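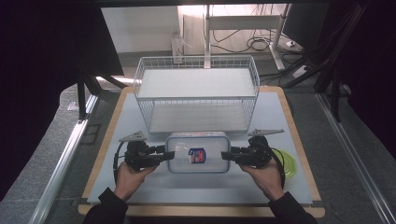 5.3 Grip loss on the lidded container

The headline result for Guluva is 380 successes in 400 robot trials of the rack task. We do not think that number should be taken at face value. The success check looks only at where the container ends up. A run in which the box slid in the grip, turned, and still landed on the shelf was scored the same as a clean one. Dropped boxes were counted as failures and put down to "planning error" in the run log, a label that seems to have been the default.

We went back to the human demonstrations, all 1,727 of them, to see what the policy had been taught. Figure 1 shows the hold used with two grippers, one at each short end of the container. It leaves little room for error. The walls are smooth, and the load inside is free to shift when the box is lifted. If one side gives, the other cannot make up for it in time.

The more likely cause is dull. The pads wear out. The Oda work plan called for new pads every June and gave no limit on the number of grasps between changes. Pad state was never logged, so a demonstration made on fresh pads and one made on worn pads look the same to the learner. Gripper width was logged, but width tells us very little once the pad surface has started to come apart. Figure 2 makes the point better than the log does: both fingers have the box clamped, and the inner faces that touch it are ragged. We can't say from a single view how much friction was left. Nor can anyone else, and that is our complaint about the 380.

Figure 2. Two-finger hold on the lidded container, seen from the tool camera. Note the torn edge of the left pad. 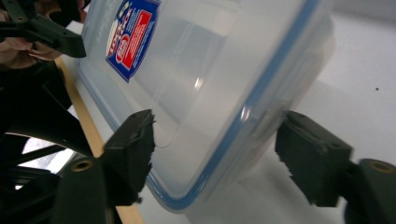
Fumiko Kubo disagrees with this reading. In her written comments on our draft she argues that worn pads would hurt every object in the set, and that the lidded container stands out because its lid flexes under side load. She would fix the grip force first and leave the pads alone.

We take the point about the lid, though her account has the same gap as ours — no force data was kept. Until the trials are rerun with pad age and grip force both recorded, we would treat the reported rate as an upper bound, and we would not run the policy near people with anything heavier than this box.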